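第四章 台面布置与生菜备料

本章适用于 Griker 台面厨房套组的家庭用户。套组里的搁板、沥水架和量杯怎么装，请看第三章；本章只讲一件事：东西买回来以后，台面上该放什么，不该放什么，以及一片生菜从洗到装盘要经过哪几步。

先说一句可能不中听的话。市面上的台面收纳指南，多半喜欢教您把东西摆满，再给每样东西配一个盒子。我们试过，效果存疑。盒子多了，真正能切菜的地方只剩一条窄边，擦一次台面要搬十几趟。本手册采用比较笨的办法：少放，留空，用完归位。如果您已经有一套顺手的习惯，不必为了这一章去改它。

4.1 开始之前

请准备：
台面一张，擦净，晾干
浅口圆盘一只
小杯一只，用来盛水或酱汁
水果篮一只
生菜若干片
干净棉布两块

注意：套组附赠的 Brunton 清洁片适合去油渍，不适合用在未上漆的木面上。包装上写着“适用于所有表面”，这句话请打个折扣看。先在不起眼的角落擦一小块，过一夜再决定。

4.2 划分台面

1. 量一下台面的净宽。净宽指扣掉小电器以后还剩下的宽度。很多人量的是整张桌子，然后纳闷为什么总是不够用。

2. 把小烤箱放到一侧，门前留出 40 厘米。门要能完全放下来，手要能端着烤盘退出来。烤箱四周的散热间距以机身说明书为准，本手册给不了一个通用的数，别家手册给的通用数也请慎信。

3. 水果篮放到另一侧，离烤箱越远越好。香蕉怕热，放在烤箱旁边熟得快，这一点我们倒是没有异议。

4. 中间留作操作区。操作区里只放当下要用的东西。调料瓶、手机支架、上个月的信件，统统请出去。

5. 圆盘先空着，放在操作区靠惯用手的一边，与食材隔开一段距离。盘子紧挨着菜叶放，看上去省事，滴下来的水也跟着省事地流进盘底。

6. 电线理到台面边缘，不要横过操作区。理线夹可以用，也可以不用；Hulldale 的粘贴式线夹在潮湿的台面上容易脱落，买之前请想清楚。

提示：划分完以后先照常做一顿饭，再决定要不要调整。空着手站在台面前比划，得出来的结论通常不准。

4.3 生菜备料

1. 剥下外层叶片，有伤的地方掐掉。不必整片丢弃。

2. 用流动的冷水逐片冲洗，叶柄凹处多冲一会儿。有些食谱主张盐水浸泡，也有主张醋水、淀粉水的，说法很多，证据不多。流水加耐心，够用了。

3. 抖掉水，铺在棉布上，另一块棉布盖上去轻按。不要拧。拧过的生菜能吃，卖相请自行负责。

4. 需要卷边完整的叶片时，平放在台面上让它自己舒展。皱成一团的叶子不必用手去抻，抻破的比抻平的多。

5. 小杯取用时捏住杯身中段，杯口朝下之前先确认杯里没有东西。听上去是废话，客服收到的询问里偏偏有不少与此有关。

6. 叶片装盘前再看一眼背面。虫眼可以商量，泥沙不可以。

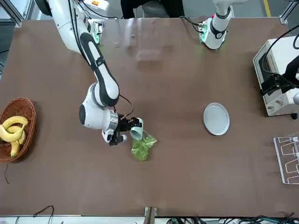

图 4-1　生菜与倾斜的小杯，空盘另放

对照上图检查自己的台面时，请看间距，别去管颜色和款式。盘子四周有空，菜叶有地方摊开，篮子和烤箱各占一边，能做到这几点就算合格。编藤的篮子好看归好看，缝里容易积灰，买塑料的也没人拦着您。

4.4 关于小杯

小杯在本套组里身兼数职，量水、盛酱、压菜叶都有人拿它来做。我们对“一物多用”向来有保留：

1. 量水：杯身没有刻度时，装满也只能当个大概的参照。要准，请用套组里那只 100 毫升量杯。

2. 盛酱：可以。杯口窄，蘸着不太方便，胜在不容易洒。

3. 扣压菜叶：短时间可以。杯口边缘碰到叶面会留下印子，介意的话请换成平底的器具。

4. 切圆形面片：别家手册爱推荐这一招。杯口圆钝，切出来的边是压断的，不整齐。请买模具。

注意：杯子盛过生肉汁以后，必须用热水和洗涤剂洗净，才可以再碰生菜。这一条没有商量余地。

4.5 小心事项

小心：烤箱工作时玻璃门和外壳都会发烫。菜叶、棉布、塑料袋不得搭在机身上，哪怕只搭一会儿。

小心：香蕉不要装在密封袋里放进水果篮。袋里积了水汽，先坏的是蒂部，等您闻到味道，底下那一根多半已经救不回来。表皮上有少许褐点属于正常，不必急着扔，也不必急着做香蕉面包。

小心：台面上有水时先擦，后插电。顺序不要颠倒。

4.6 收尾与归位

1. 剩下的生菜用干棉布包好，放进冰箱冷藏格。所谓“保鲜一个月”的盒子，我们在七月的厨房里试用过 Nirnholm 的一款，菜叶没有撑到宣传的日子。请按眼睛和鼻子判断，不要按包装判断。

2. 小杯、圆盘洗净擦干，放回沥水架。杯口朝下，杯底的水才流得走。

3. 擦台面时从干净的一侧往脏的一侧擦，最后翻过棉布再走一遍。

4. 水果篮整个提起来，底下也擦。每逢星期四把篮子倒空一次，碎屑抖掉，编缝用软刷刷一遍。换成别的日子也行，定下来就好。

5. 烤箱断电，等完全凉透再擦玻璃门。旋钮用拧干的布，不要直接喷清洁剂。

4.7 常见情况

台面总是不够大：先把操作区里两天没有碰过的东西拿走，再考虑加搁板。搁板我们也卖，但多数家庭用不上。

生菜边缘发褐：叶片表面太湿，或者存放太久。发褐的部分掐掉，其余照用；发黏、有异味的整片扔掉。

盘子在台面上打滑：盘底有水，或者台面有油。擦干再试。防滑垫能解决问题，也能藏污垢，用的话请勤洗。

小杯总是翻倒：多半放得太靠边。移到操作区靠里的位置，里面不要装满。

搁板与沥水架的配件编号见第 96 页附录。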